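Planner places bowl pose upside down after regrasp, perception says it is fine

Asked in Software > Manipulation

I'm running the Welent planner (October build) with Flalum for pose estimation, one fixed camera looking at the table. The task is a simple one: pick up the small blue bowl and put it in the orange one. The grasp is on the rim.

Before the grasp Flalum gives a steady pose. Once the bowl is in the gripper and tilted, the estimate flips by nearly 180 degrees about a horizontal axis and the planner asks for a wrist turn it doesn't need. Confidence stays at 89 per cent the whole time, so my threshold never catches it.
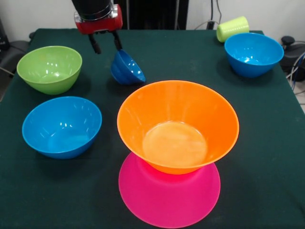

I have tried lowering the exposure and masking out the green bowl. Neither changed the flip. There are other blue bowls on the table, but the tracker keeps the right ID as far as I can tell from the log. Is there a setting for this, or do I have to write my own filter?

2 answers

Answer from kalogeropoulos_k (accepted)

A shiny bowl with no texture looks much the same to the estimator from inside and outside, so it has two good fits and picks one per image. The confidence figure only tells you how well the outline matches. It won't help you choose.

Stop asking for a fresh pose after the fingers close. Save the bowl-to-gripper transform at that point, attach the bowl to the gripper link in the planning scene, and let the joint readings carry it from there. If you expect slip on a rim grasp, keep the camera running but throw away any update that differs from the attached pose by more than 2 cm, or by a large angle. Put the filter before the planner node. In Welent the planner caches the first pose it sees.

Also check that your bowl mesh has an inner surface. The one in the Ukness object set is a solid cap, and that made it worse for me.

Answer from tableside

had the same, restarted the tracker and it went away for a bit. maybe try matt bowls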